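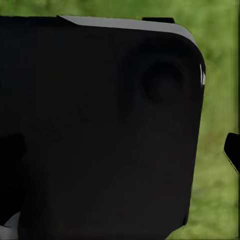
Reading the ground at Padirley: an interview with Siv Westerberg

Padirley Country Park covers 189 acres of heath and wet woodland on the northern side of Midthorpe. Most visitors know it for the long pond and the loop path. Fewer notice that the path runs for much of its length along the bed of a mineral tramway, or that the pond is held back by an earth bank built to feed a brickworks.

Siv Westerberg has spent five winters surveying these remains. She trained as a drainage engineer and came to landscape history by way of old culverts, which she was paid to find and which, she says, were seldom where the plans put them.

"The bank is the thing to start with," she said. "It is clay, laid in thin layers and trodden down, with turf over the top. The upstream face is gentle and the downstream face is steep. A modern engineer would want it flatter on both sides, but the head of water is small and it has held."

The brickworks drew its water through a cast-iron pipe low in the bank. Its outlet can still be found among the alders in January, when the undergrowth has died back. Westerberg measured the fall from the outlet to the site of the clay mill and found it too slight to drive a wheel. Her conclusion is that the water went only to the mixing pits, and that the mill was turned by a horse and later by a small steam engine.

"People would like there to have been a waterwheel," she said. "There is a Wheel Cottage on the Midthorpe road, and the name has been taken as proof. I have found no wheel pit, no tail race and no worn masonry. The cottage may have belonged to a wheelwright."

The tramway gave her more trouble. It left the clay pit by a shallow cutting, crossed the stream and ran down to a loading bank beside the road. The rails have gone, but stone blocks remain in the wet ground near the stream crossing, each with a pair of drilled holes. From the spacing of the blocks she puts the gauge at around 40 inches, measured between the inner edges of the rails.

Was that usual? "There was no usual," she said. "A works of this size bought what the foundry had patterns for. The wagons never left the site, so it made no difference to anyone else."

Clay digging stopped when the pit reached a bed of gravel and began to flood. The land was let for grazing, then passed to the Rønning family, who planted the belt of Scots pine along the western boundary and put up the boathouse. Westerberg thinks the family also raised the overflow sill, as the stonework there is dressed differently from the rest and set in a harder mortar.

"Raising the sill put the old shoreline under water," she said. "That matters if you are looking for the first landing stage. I looked on the present shore for a whole winter before I saw it."

During the war the eastern heath was used for storage. Concrete hut bases survive under the gorse, and a length of the perimeter track is now the car park entrance. She has mapped 20 of the bases and expects to find more when the scrub is next cut. The drains between them were laid to a regular fall and still run, although they empty into a ditch that was filled in when the car park was made. The wet patch beside the ticket machine is the result.

The survey drawings are being redrawn at a common scale and will be held at the Stadura reading room in Midthorpe, with the field notebooks. Westerberg would like the tramway blocks marked on the park map. She is less keen on a sign beside them — the ground is soft and the blocks tilt when stood on.

Her next piece of work is the stream crossing itself. One abutment is visible, built of the works' own rejected bricks, many of them warped or overfired. The other has either slipped into the channel or lies beneath the present footbridge. "I would need the water low and the bridge deck up," she said. "The deck is due for replacement, so I have asked to be there when the boards come off."

The loop path is open all year. The section beside the alders floods after heavy rain, and walkers should then use the upper path through the pines.

Interview published 7/9/25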